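Two-finger gripper for handling cut flowers: is the Ivance starter kit worth it?

Takumi Yagi
We run a small packing room and want to automate one job: taking a finished bunch from a vase and passing it to the sleeving bench. Ivance offers a starter kit with gripper pads, a set of pick routines and 30 days of remote support. We already have the arm and a parallel gripper. My worry is stem damage. The sales sheet gives a lowest grip setting of 4 but says nothing about soft stems such as tulips. Has anyone used it on real stock?

Tegan Cosgrove
Yes, on tulips and narcissi. The pads are fine. The routines assume the vase is always in the same spot, so you need a locating ring on the table or a vision add-on. We made a ring.

Grip low, where the stems are gathered. If the fingers close higher up they catch leaves, and the bunch turns when lifted. Setting 4 marked our tulips if the fingers stayed shut for longer than 17 seconds – shorten the hold in the routine and it stops. Approach at a slant from above and to one side, so that the gripper body stays clear of the blooms.

Support was good on wiring and weak on anything to do with plants. Error 541 is listed as "pad fault" but in our case it was a loose plug at the wrist.

birner_bench
just buy a suction cup, much cheaper

Ishida
Suction will not hold a bunch of stems. Ignore that.

I tested the kit against the Uvby pads over one July. Uvby's are softer and wear out sooner. The Ivance routines are the better part of the package, and you can run them with either set of pads. My set-up steps:

1. Fix the arm on its own pedestal at the back of the table. Ours shook when it shared the bench with the sleeving machine.

2. Teach the grip point with a full bunch in the vase. The fingers should close on the stems just above the rim, with the gripper angled down.
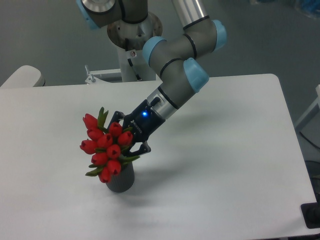 3. Save the point, then repeat with a thin bunch. If the fingers meet before the stems are held, add the thicker pads from the kit.

4. Run at low speed until you have seen a full tray through, and check the stems again the next morning. Marks can take a night to show.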